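January 4, 2018
By Panagiotis Stergiou
2 min read

Happy New Year, everybody! I spent most of the holidays on my sister's couch with a pile of billing guidelines (I know, I know), and I want to talk about the ones clients send us, the long ones, the ones we all sign and then file away.

A while back I sat in on a fee review at Clellgate, a mid-sized firm with a very patient billing manager. One client had cut $845 from a single invoice. It was all for entries that lumped several tasks into one block of time, and the rule against that was right there on page 4 of the guidelines.
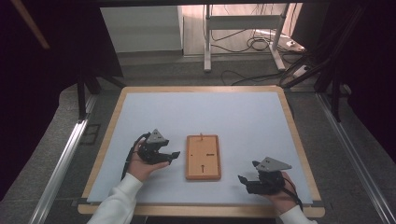 The partner was furious for a minute or two and then asked who on the team had read page 4. Two people had, and neither of them was billing on the matter! So now the associates at Clellgate get a one-page summary before they open a timesheet for a new client, and I love it, mostly because it takes 15 minutes to put together and you only have to do it once.

I've been pushing the folks at Bretberg to try the same thing. They have a bigger problem, to be fair, with every office keeping its own version of every client's rules, and some of those versions are pretty old. My advice was to pick one person and one folder and let the arguments happen later.
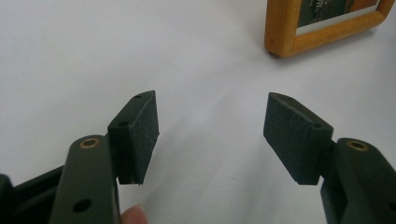
Green gripper fingers with foam pads, held open over a white tabletop.

A reader at Lazaridis wrote to ask if it's okay to push back on guidelines before signing. Yes, please do! Most in-house teams I've dealt with expect a few questions, especially on travel time and first-year associates. Ask early, ask in writing, and keep the answer with the engagement letter.

I'll have more on rate increases in April, when the client surveys are in. Until then, send me your strangest billing rule and I'll run the best ones next time.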